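Textile Care, Week 5: water, heat and detergent

Last time we got as far as fibres and I ran out of time on wool, so I'll start with the bit I skipped. Wool has scales along each fibre, a bit like roof tiles, and when you add warmth, soap and rubbing they catch on each other and won't let go. That's felting, and there's no undoing it (I've lost two good jumpers this way, and I teach this stuff!). Silk doesn't felt, but it goes dull if you're rough with it.

Now, water. Hard water has calcium and magnesium in it, and these grab hold of soap and make scum. If you live in Plakthorpe you'll know the grey film I mean. Modern detergents cope much better than soap does, but you still need a bigger dose in a hard area, so do read the table on the packet.

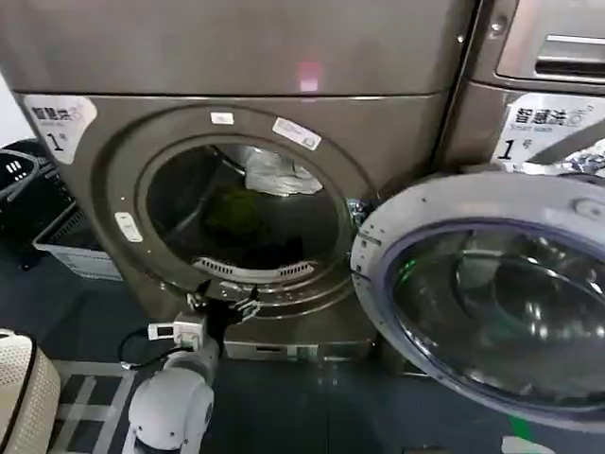
Dosing is where most people go wrong, me included for years. Too much detergent leaves residue in the cloth, and towels go stiff and a bit sour. Too little and the dirt you've shifted settles back down again, usually on the whites. Load size matters as well. Clothes need room to drop and tumble, so cramming in one more pair of jeans makes the whole lot come out worse.

Spin speed next. I'd use 600 for delicates and go higher for cotton sheets and towels. A faster spin means less drying time but more creases, and you'll have to decide which annoys you more. Viscose is weak when it's wet, so please be kind to it.

A word on enzymes, and we'll do these properly in the lab. Proteases go for blood and egg, amylases for starch, lipases for fat. They like it warm, and a really hot wash knocks them out fairly quickly.

For next week: read the Flokby handout up to page 16, and bring in a care label from something you own (cut it off or copy it out, I don't mind). We'll be going through the symbols, starting with the triangle.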